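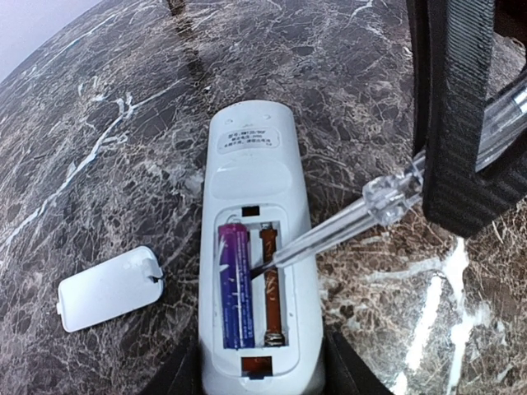 Home | Forums | Cleaning | Log in

Plusa steam mop on sealed floors?

hasitz_fan: Box says safe on everything. I doubt it. Anyone?

mopbucket4: Used mine since July, no bother.

Zewditu Gashaw: On what, though? Mine dulled the laminate after 2 goes.

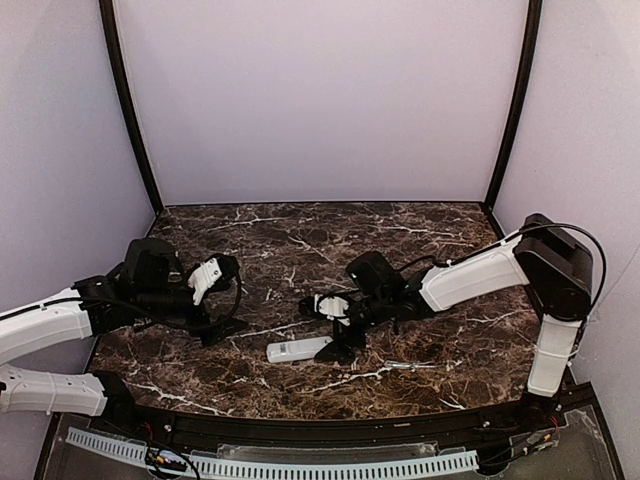

mopbucket4: Vinyl. You probably left it standing.

Zewditu Gashaw: I didn't. And "kills germs in 6 seconds" says who?

hasitz_fan: Keeping my Geltora and a cloth then.

Contact us | © Forums | Back to top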